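How to fold white bed linen with a gathered edge?

Asked by Kütt, 3 answers, viewed 2,113 times

Hello all. In November I bought a white bed set from the shop Landix, and one piece has an elastic edge with many small pleats. The plain pieces I can fold well. But the gathered piece becomes a ball every time, and on the shelf it takes the place of two towels. I fold on the bed, on top of the white sheet, and then I even have difficulty to see where one cloth ends and the other begins.
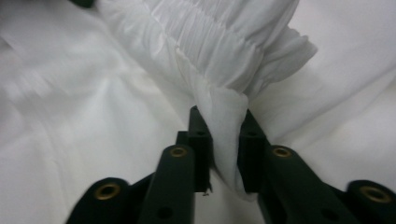

I have tried to pull the gathers straight before folding, but they jump back when I let go. Ironing makes it flat for one minute only. My shelf is 54 cm wide, so I can not simply lay it there open. Is there a method, or must I accept the ball?

Gridivach
Do not fight with the elastic. Lay the piece with the frill side up and fold the loose edges to the inside, so that all the gathered part lies in one line. Then fold in half along this line, and again in three. The gathered side will be always thicker than the other. When you put several pieces in a pile, turn every second one around, so the thick sides do not come all together. For the white on white problem I put a dark towel under. It helps me very much, especially in the evening with the lamp.

Parudex
just roll it

Landix_no
I am not from the shop, only the name is similar. I do the same as Gridivach, but I keep the folded set inside its own pillowcase. Mine weighs roughly 300 g more than the plain set, so choose the lower shelf. And please don't iron the elastic with a hot iron, I have spoiled one this way.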